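Section 4. Fitting the compartment unit to the panel

Read this section through once before you pick up any tools. You will need the tan wooden panel, the brown compartment unit, the bag of short screws marked C, a hand screwdriver, wood glue and a damp cloth. The hanging kit for the Rukorero desk organizer comes later, in Section 5, and can stay in its bag for now.

Note: If you bought the Rukorero as a floor-standing model (sold with the Trekberg feet), follow this section as far as step 9 and then go to the separate Trekberg sheet.

Before you start

Let the wood sit unpacked in the room where it will be used for 6 hours. Panels that come straight from a cold van can move a little as they warm up, and the screw holes may not line up until they settle.

Clear a flat surface larger than the panel and lay a blanket or towel on it. The face of the panel is finished with oil only and marks easily. Take off rings and watches.

Check the unit for loose dividers. Each one sits in a groove and should not rattle when you tilt the unit gently. If a divider is loose, put a drop of glue in the groove, press the divider home and leave it for an hour before going on. Wipe off extra glue while it is wet. Dried glue shows up as a pale patch under the oil.

Attaching the unit

1. Lay the panel face up on the blanket.

2. Find the row of pilot holes near one end of the panel. This is the bottom end. The compartment unit goes here, on the left side.

3. Place the unit on the panel with the openings facing up. The crossing divider, which makes the smaller openings, goes toward the bottom.

4. Line up the lower left corner of the unit with the lower left corner of the panel. Run a finger along both edges. You should not feel a step.

5. Hold the unit down and turn the panel on its long edge, keeping the two parts pressed together. A second person makes this easier.

6. Start all the C screws by hand from the back of the panel, two turns each. Do not tighten any of them yet.

Caution: Use the C screws only. The D screws look almost the same but are longer, and they will come through into the slots.

7. Tighten the screws a little at a time, going from corner to corner. Stop when the unit is snug. If you hear the wood creak, back the screw off half a turn.

8. Look along the joint from the side. If there is a gap at one end, loosen the screws at that end, push the unit down and tighten again.

9. Stand the panel up and check that it looks right from the front. Hold it by the upper part, well away from the compartments, with your fingers curled around the edge.
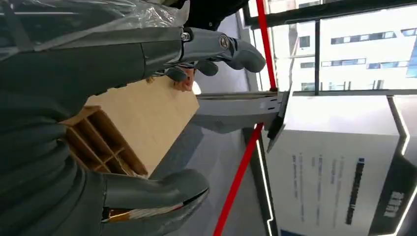

10. Keep hold of the panel with one hand and press lightly on the compartment unit with the other. It should not shift. If it does, lay the panel down again and repeat steps 7 and 8.

11. Wipe the slots out with a dry brush. Drilling dust from the factory tends to collect in the corners where the dividers cross.

12. Leave the panel lying flat until you are ready for Section 5.

Carrying the panel

Carry it upright, with one hand on the top part and one hand under the bottom edge. Do not lift it by the dividers. They are thin and are glued along one edge only, so they will hold papers and rulers but not the weight of the whole piece.

If you have to set it down on the way, rest it on the long straight edge. Standing it on a corner will crush the point, and a crushed corner can't be sanded out without changing the shape of the panel.

What goes in the slots

The narrow slots are meant for flat things: envelopes, postcards, thin notebooks, a folding ruler. The smaller openings near the bottom take pens, scissors and glue sticks. Total load for the compartment unit is 800 grams when the panel is wall mounted. Heavier items should go on the desk itself.

Do not force anything thick into a slot. A bent divider usually goes back to its shape overnight – one that has cracked has to be replaced. Spare dividers are listed in the parts table under Uniyal, our name for the divider set, and can be ordered one at a time.

Care

Dust with a dry cloth. For ink or sticky marks, use a cloth that is barely damp and dry the spot right away. Once a year, rub the front of the panel with a little furniture oil and leave it overnight before putting papers back. Keep oil out of the slots, where it soaks into paper for weeks afterward.

Small scratches on the panel can be taken out with 600 grit paper, working along the grain. Oil the spot afterward. The compartment unit has a darker color than the panel, and sanding it will leave a light mark, so use a wax stick there.

If something is missing

Check the packing material first, especially the cardboard corners, where the screw bags sometimes slide. If a part really is missing or broken, write to Iida Ruotsalainen in the parts office and give the number stamped on the back of the panel. Please include the letter on the screw bag if the problem is with the screws.

Section 4 revised Aug 30, 2019. Steps 6 and 7 changed for the new C screws.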